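Mesia Tabletop Arm — Set-up Guide
Section 3: First brick placement

Do this section after the arm is fixed to the table and the wrist camera is connected.

1. Put the baseplate flat on the table, inside the reach of the arm. Press the corners down.
2. Place the loose bricks on the table behind the baseplate, with free space between them. The long side of each brick must point toward the arm.
3. In the Funach program, open Teach and set the speed to 30. Do not use a higher speed for the first run.
4. Select one brick on the screen and press Pick. The gripper closes at the force value 225.
5. Press Place and choose a position on the baseplate.

Caution: Keep your fingers away from the gripper while the status light is on. To stop the arm, press the red button — closing the program does not stop it.

6. Compare your wrist camera view with Figure 3. The gripper must be visible at the bottom center.

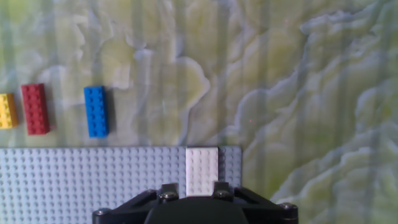
Figure 3. Wrist camera view: white brick on the baseplate, yellow, red and blue bricks on the table.

Note: A white brick can look too bright under strong light, and its studs are then hard to see. Lower the exposure in Camera > Light, and save the setting before you go to Section 4.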